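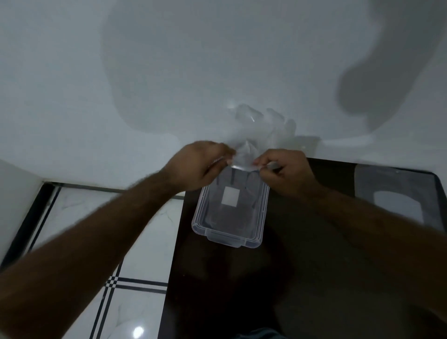
*Peeling the film from a small clear container.*

When the Lesau Regional Athletics Association opened its season in February, its directors set aside the first session for a matter that had rarely appeared on the agenda: what young distance runners eat, and who is responsible for making sure that they eat enough. The association has 14 member clubs and 165 registered athletes under the age of 18. Until this year it had no written policy on nutrition, and clubs handled the question as they saw fit.

Emiko Koyama, the association's director of athlete welfare, presented the findings of a survey carried out over the winter. Of the runners who replied, 89 reported that they regularly trained after school without having eaten since midday. Many lived a long bus ride from the track and did not reach home until well into the evening. Several said that they had been told, by teammates or by adults, that lighter runners were faster runners.

"We have asked these young people to increase their training year after year," Koyama told the meeting. "We did not ask what they were living on while they did it."

The resulting program, known as Lapointe after the road on which the association's main track stands, began with five clubs. It requires each of them to schedule a food break before any session lasting longer than an hour, to keep a supply of simple snacks at the track, and to refer concerns about an athlete's health to a qualified professional. Coaches are no longer permitted to weigh athletes or to comment on their weight in front of others.

The last of these rules drew the most discussion. Daichi Arai, who has coached middle-distance runners at the Kuvbridge club for most of his working life, acknowledged that he had opposed it at first. Regular weighing had been part of his own training as a junior, and he had carried the practice forward without much thought. He changed his position after two of his former athletes described to him, in private, how they had skipped meals before each weekly check.

"I was keeping a careful record of the wrong thing," Arai said. His notebook now has columns for sleep, soreness and missed sessions. 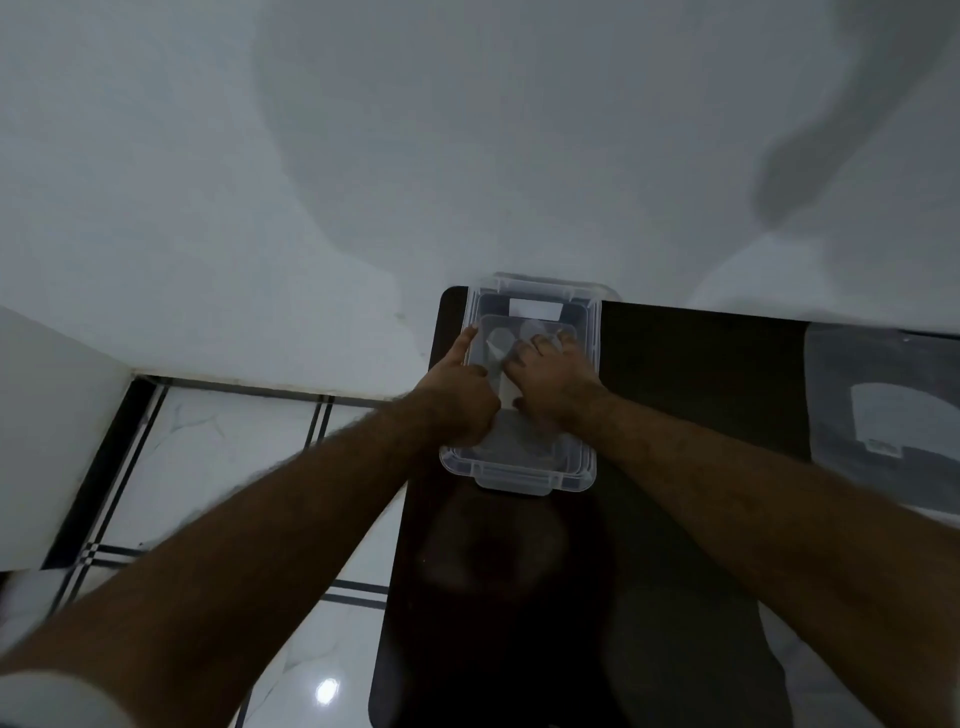

Cost was the second concern, particularly for the smaller clubs. Ningsih Lau, a dietitian engaged by the association to advise on the program, prepared a short guide based on foods that families already buy: rice, eggs, bananas, bread, yogurt and beans. She discouraged clubs from spending their funds on powders and bars. Her advice on carrying food is equally plain. A clear rectangular box with rounded corners, packed the night before and closed with both hands pressed down on the top, will serve a runner as well as any product sold for the purpose. Lau also asks families to keep perishable items cold until the athlete is ready to eat.

The guide was sent to parents through Wavby, the messaging service the clubs already use for race entries and transport. Yuzuki Ueda, whose daughter runs the 1500 meters, said that the messages had made a difficult subject easier to raise at home. She would like the association to go further and to speak with schools about the timing of lunch, which at her daughter's school falls before eleven in the morning.

That request is now under review. Kazue Takeda, president of the association, has written to the schools in the district and expects to meet with their representatives before the cross-country season. She was cautious when asked whether the program would produce better results on the track, and noted that the association had not set any performance target for it.

"Our first duty is that they leave the sport in good health," Takeda said. "Some of them will also win races - we would be pleased by that."

The remaining clubs have until the autumn to adopt the policy. Coaches will attend an evening course led by Lau, and attendance will be a condition of renewing a coaching license with the association. A second survey of athletes will be conducted next winter, using the same questions, and its results will be presented to the member clubs at the opening session of the new season.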